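Home > Community Help > Home & Cleaning > Furniture care

Clearing bottles and trash off a polished wood table without wrecking the shine?

Posted by Stenar, 2018-08-22
Viewed 936 times

Hi all! We have a big dark table with a really glossy finish and I love it to pieces. After every get-together it ends up with water bottles and balled-up paper all over it. What order do you clear things in, and what do you wipe with after? I don't want to dull it.

Risel
3,196 posts

Oh, I love this topic! A shiny dark table is such a treat once it's clear.

Paper goes first, because a crumpled sheet can hide crumbs, and crumbs are what scratch. Pick it straight up - don't sweep it along with your hand. Then the bottles. Check that the cap is on tight, lift, and never slide. If there's a ring underneath, dry it right away with a soft cotton cloth.

For the shine I use a barely damp microfiber cloth, then a dry one, going with the grain. That's all! No spray, and I haven't polished mine since November.

The two usual suspects, a bottle with a red cap and a crumpled piece of paper:
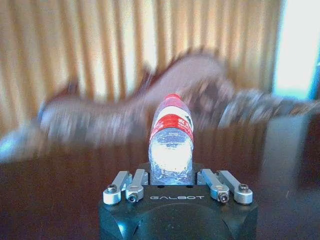
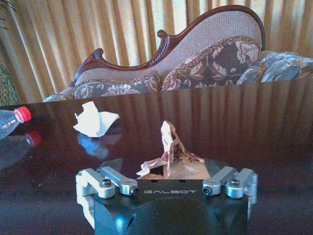

Update from Risel

Forgot the sorting part! I keep two bags hanging off a chair, one for bottles and one for paper. Half-full bottles get emptied on the plants first. Brown paper with food grease on it goes in the regular trash where I live, but your town may be different, so look it up.

Vivell
717 posts

Coasters. Lots of coasters.

Roman
New member

Agree with the damp cloth then dry cloth, works great on ours too! Would a little olive oil be ok for the dull spots or does it get sticky? Asking for my own table, sorry to jump in.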